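Parental Notice Rules and Travel Distance: A County-Level Comparison

Final report, Seminar in Health Law and Policy
Imani Tillman, Subbarao Naidu, Ashwin Hegde
Supervisor: Sumathi Kaimal
29 June 2019

1. Background

State laws that require a parent to be told before a minor can obtain an abortion are usually studied at the state level. The typical design compares totals before and after a law takes effect. This hides differences inside a state, where one county may have a clinic and a courthouse on the same street and the next may have neither.

Our question was narrower. Where a law allows a minor to ask a judge for a waiver (a judicial bypass), does the county court give out correct information on how to file? We took no position on whether notice laws should exist. Members of the group disagree on that point, and the study was set up so that the result would be of use to either side.

2. Method

We built a list of 100 county courts in states with a notice or consent law. Each court clerk's office was called once during business hours by a group member reading from a fixed script. The caller asked three things: whether the court accepts bypass petitions, whether a fee applies, and whether a lawyer is appointed.

Answers were coded as correct, incorrect or no answer against the text of the state statute. Two members coded each call separately. Where they differed, Sumathi Kaimal made the final decision without seeing the name of the county.
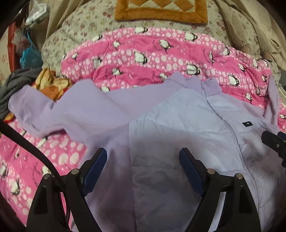

Travel distance was measured by road from the county seat to the nearest licensed provider. We first used straight-line distance but dropped it in June, after it gave misleading values for counties on opposite sides of a lake. Route data were checked by hand for the 40 most rural counties on the list.

3. Problems with the data

Call length was not recorded in the first batch, so it is left out of the analysis. Several offices transferred the caller more than once – in those cases we coded only the last person reached. This probably makes the courts look better than they would to a caller who gave up early.

The provider list also changed while we were working. Rawiri Kerslake, who reviewed our draft, pointed out that two clinics on it had stopped seeing patients. We corrected both entries and ran the distance measure again.

4. Results

Incorrect answers were most common on the question of fees. Clerks often quoted the standard civil filing fee when the statute waives it for bypass petitions. Answers on the appointment of a lawyer were better, though many clerks declined to reply and said they could not give legal advice. We coded this as no answer.

Longer travel distance went together with more incorrect answers, but the link was weak. It became weaker still when county population was added. Small courts receive few petitions of this kind, and lack of practice may explain more than distance does.

5. Limits

One call per court is a thin basis for judging an office. A second call on another day might reach a different clerk and get a different answer. The sample was also not random: we left out courts whose published number did not work.

6. Further work

The coding sheet could be reused for consent laws in other areas of medical care. A repeat of the calls with two callers per court would show how stable the answers are.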